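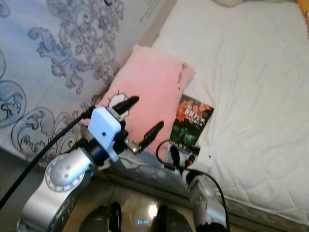

Issue 565

Indoor track reps come through short after sync

Status: Closed
Product: Pivthorpe training log
Device: Brenley watch with Brenley foot pod
Opened: Friday, January 31, 2025
Priority: Normal

Original report

I run my winter workouts on an indoor track, where the watch can't get a satellite signal, so I use the foot pod for distance. For the last few weeks every rep has shown up short in Pivthorpe. The watch is fine. When I finish a 600 meter rep and hit the lap button, the watch says 600 or very close to it. After the sync, the same rep in Pivthorpe says 565.

It happens on every rep and also on the warmup and cooldown. The times are correct, only the distance is wrong, so my pace looks a lot slower than what I ran. My plan for the Lernside half marathon in June sets the next week's paces from the last hard workout, and it keeps moving me down. It now wants me to do my tempo runs at what used to be my easy pace.

I have tried:
- syncing again from the watch
- deleting the workout and letting it import a second time
- logging out of the phone app and back in
- a new battery in the foot pod

No change from any of these. Outdoor runs look normal. I have not changed shoes.

Support reply 1

Thanks for the details. Before we look at the import, we'd like to rule out the foot pod. Please do the following when you get the chance:

1. Make sure the pod is clipped low on the laces and doesn't rock when you push it with a thumb.
2. Run one easy lap of the track with the pod and press lap at the line.
3. Write down what the watch shows before you sync.
4. Sync, then write down what Pivthorpe shows for the same lap.

Please also tell us whether your outdoor runs use the pod or the satellite signal for distance. On the watch this is under Sensors, then Foot Pod, then Use For. The choices are Pace Only, Pace and Distance, and Off.

If you can export the workout file from the watch itself (not from Pivthorpe) and attach it, that will save a step.

Reporter reply 1

Pod was a little loose. I moved it down two eyelets and it's solid now. Ran the easy lap on the 200 meter track and the watch said 201 at the line. Pivthorpe said 189 for that lap. So it is still short, and by what looks like the same share as before.

Outdoors the watch is set to use the satellite signal for distance. The pod is on but I don't think it does anything out there except cadence.

File attached. It's the whole workout: warmup, 600s with a slow lap between them, cooldown. I cut it one rep early because the high school team had the track after me, so the last lap in the file is a partial and you can ignore it.

Support reply 2

We opened the file. The distances stored in it match what you saw on the watch, so the pod and the watch are doing their job. The distance is changing after the file reaches us.

The difference is steady across the whole workout. Every lap comes out at a little over 94 percent of the stored value, including the partial one. A bad signal or a loose pod would give you numbers that jump around from lap to lap. A steady difference usually points to a setting.

Two questions:

- Has the watch or the pod had a software update this winter?
- Have you ever used the pod on a treadmill with Pivthorpe, and if so did you go through the treadmill correction steps?

Please leave the settings as they are for now so we can see them on our side. We have paused the automatic pace changes on your plan so the next few workouts won't push it down any further. Your calendar will show the plan as On Hold but you can still open each day and see what is scheduled.

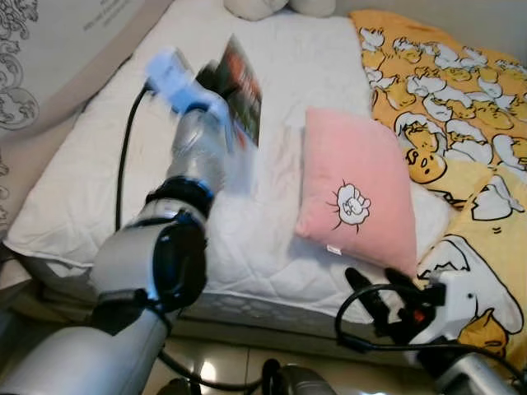 Reporter reply 2

Yes to both. The watch asked to update the pod right after New Year's and I let it. I couldn't tell you the version number it had before. The sensor screen only shows the one it has now.

The treadmill is a Bai and I used it for most of last winter, when we had ice for weeks. At that time the pod was reading long compared to the belt, and I did go through some steps in Pivthorpe to get the two to agree. I don't remember a number. I haven't been on the treadmill since spring and I forgot the setting was there.

One more thing I noticed. The long run I did last weekend was 12 miles outside and it came through as 12 miles. If there's a correction being used on everything, why isn't it used on that one?

Also, thank you for pausing the plan. I did the tempo run off my old paces and it was fine.

Support reply 3

That answers it, and we can see the setting on your account.

Pivthorpe keeps a correction value for each foot pod. The normal value is 100, meaning the distance is kept as it came in. Yours is set to 94.2, saved last winter when you matched the pod to the treadmill. With that value a stored distance of 600 meters is shown as 565, which is the number you reported.

The correction is used only on workouts where the pod supplied the distance. Your long run used the satellite signal, so it was left alone.

As to why it started now: you told us the pod was reading long last winter. With the older pod software, the 94.2 brought it back to about where it should be. It looks like the update changed how the pod works out distance on its own, and your watch now has a good number before the file gets to us. We then take nearly six percent off a number that was already right. We can't see the old pod software from here, so we can't say for certain what the update changed, but your two sets of numbers fit this.

To fix it going forward:

1. In Pivthorpe on the web, open Settings, then Devices.
2. Choose the Brenley foot pod. If it is listed twice, choose the one with the later Last Seen date.
3. Find Distance Correction and change it to 100.
4. Press Save at the bottom of the page. The phone app doesn't show this field at all, so it has to be done on the web.
5. Sync a new workout before you change anything old.

Please don't use the calibration menu on the watch at the same time. If both are changed at once it's hard to know which one did what.

Reporter reply 3

It was listed twice. The older one had 100 and the newer one had 94.2. I changed the newer one and saved it. The first time it went back to 94.2 when I reloaded the page - I think I hit the back button before the save went through. Second time it stuck.

Did a short track session this morning. Four reps. Watch said 600, 601, 600, 602 and Pivthorpe has the same four numbers. Warmup matches too.

What do I do about the old workouts? There's about a month of them with the wrong distance, and my weekly totals are off for January.

Support reply 4

Good, that's the result we wanted.

Changing the correction doesn't touch workouts that are already saved. You have two ways to repair them.

One at a time: open the workout, choose Edit, then Recalculate From File. This uses the stored file and the current correction value. Your notes and shoe choice are kept. Any distance you typed in by hand will be replaced.

All at once: we can run the same thing from our side for a range of dates. It takes up to a day to show, and your weekly totals are rebuilt when it's finished.

If you want us to run it, please confirm that the range should start the day after the pod update and should include only foot pod workouts. Last winter's treadmill runs should stay as they are. Those were recorded with the old pod software and the 94.2 was right for them. If they were recalculated at 100 they would come out long.

Once the distances are repaired, take the plan off hold. It will look back at your last three hard workouts and set your paces again. We suggest waiting until the totals look right before you do this.

Reporter reply 4

Please run it for the range. Start the day after the update, foot pod workouts only, leave last winter alone. There's one workout in there where I typed the distance in by hand to fix it, and it's fine if that gets replaced.

Support reply 5

The recalculation was started and has finished with no errors. One workout was skipped because the file has no foot pod distance in it. It looks like a run where the pod was not worn. We left that one alone.

We have also hidden the older foot pod entry from your device list so there's only one to choose from.

Reporter reply 5

Everything looks right. I went through the January track days against my paper log and they all match within a few meters. The skipped one was the day I wore my other shoes and left the pod at home, so that makes sense.

Took the plan off hold and it put my tempo pace back to where it was in December. The easy pace is a few seconds faster than before but I can live with that.

If I go back on the treadmill, do I need to put 94.2 in again?

Support reply 6

No. Leave it at 100 and run a mile on the treadmill first. If the watch and the belt agree, nothing needs to change. If they don't, keep in mind that the belt may be the one that is off. Your track numbers are the better check, as the lap length is known.

If you do decide to use a correction for the treadmill, it will also be used on your track workouts, because Pivthorpe saves one value per pod and not one per place. We have added your ticket to the open request for separate indoor and treadmill values. There's no date for that yet.

We are closing this ticket. Replying to it will open it again.

Resolution code: Account setting
Root cause: Foot pod distance correction left at 94.2 after pod software update
Action: Correction set to 100, affected workouts recalculated, duplicate device entry hidden
Follow-up: Help page on treadmill correction to mention pod updates and the web-only field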